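Reading time: 4 min

Tuesday, October

Up at ten to six because the gutters woke me. It had rained all night and the downpipe outside the bedroom has come away from its bracket again, so the water lands on the lid of the recycling bin and makes a noise like someone typing. I lay there for a while and then got up and put the kettle on.

I am meant to be writing down what I do with the sourdough, so here it is before I forget. Fed the starter last night at nine with the rye, left it on top of the fridge. By this morning it had risen past the rubber band and gone flat on top, which Anouk says means it went too long. I used it anyway. 460 grams of the strong white, the last of the bag, and made up the rest with wholemeal. The dough felt tight at first and then all right after the second fold. I don't have the patience for four folds and I did 2.

Anouk rang at half past seven about the choir. They have lost the hall for the winter program and she wants to know whether the Edeo building would have us. I said I would ask Lajos, who used to work there and still has somebody's number. She also wants me to move to second alto for the Christmas set. I said yes before I had thought about it. I have sung the top line of that carol since I was at school and I will have to unlearn it, and I don't read well enough to do that quickly.

Worked at the kitchen table until eleven. The Blomqvist invoices were in a mess again, same supplier entered under two spellings, and I spent most of the morning merging them. One of them was for 118 dollars and had been paid twice. Wrote to Jonatan about it. He answered straight away with one word, "Ugh", and then a longer message after lunch saying he would get it back from them.

Shaped the loaf at noon and put it in the cold room under a tea towel. Ate soup.

It was still raining at one but I had told myself I would walk every day this month, so I put on the long coat and went the underpass way.

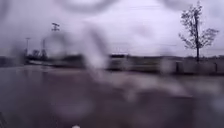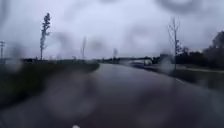
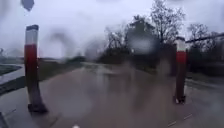

Wet on the path.

Notebook 2, p. 118

I tried to go over the alto line while I walked. The first verse is fine. In the second there is a place where the altos hold on the same note for nearly two bars while everything else moves, and I kept drifting up to the tune. I must have gone over it a dozen times. If I sing it loudly I can hold it, so I sang it loudly.

Left boot is leaking at the toe. They are only from last winter and I thought I had done them properly with the wax. I will stuff them with newspaper tonight and look at the seam tomorrow when it's dry.

Stopped at the hardware store for a bracket for the downpipe. They had the round ones and mine is square. The young fellow offered to order one and I said I would measure it first – I have been caught that way before. Bought a packet of screws so as not to leave with nothing, and then found the same packet in the drawer when I got home.

Lajos called back at four. He says the Edeo building has a decent room on the ground floor with a piano, but the piano has not been tuned since he left. He will ask what they charge. We talked for a long time about his knee. He is supposed to do exercises on the stairs every morning and he is not doing them, and he told me so in a tone that suggested I should be the one to mind.

Baked at five. Oven as hot as it goes, lid on for the first half, lid off for the rest. The loaf spread more than it rose and the cut on top didn't open, so Anouk is probably right about the starter. The crust is good though, dark and a bit blistered, and the flavour is better than last week's. Had two slices with butter before it had cooled, and the crumb was gummy in the middle, and I knew it would be.

After dinner I got the music out and pencilled the alto line in at the places where I go wrong. Marked the held note in red. Played it on the little keyboard with one finger, and then with the tune in the other hand, and got through the second verse clean one time out of five.

To do: measure the downpipe. More strong white flour. Ring Anouk about the room once Lajos has a price. Feed the starter later tonight, closer to eleven, and less rye.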